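Unus Fabric Shaver, Tuda Home Care

Removes pills and loose fuzz from sweaters, sweatpants, blankets and upholstery. The steel blade sits behind a perforated guard, with 2 height settings for fine and heavy knits. Runs 60 minutes on a full charge.

Lay the item flat on a hard surface and smooth out the creases before you start. Go with the ribs and keep clear of patches, buttons and drawstrings.
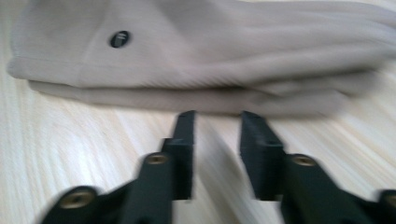

A buyer in Prusivberg wrote that the low setting was slow on thick fleece, but the high one cleared both cuffs without a snag. Empty the lint cup often, the same buyer added, or it starts to drag.

Width of head: 57 mm
Lint cup: clear, snap-off
Charging: USB cable included, no wall plug
Spare blades: sold separately under Golob, pack of 2

Not for silk, lace or open-weave knits. Orders over $50 ship free.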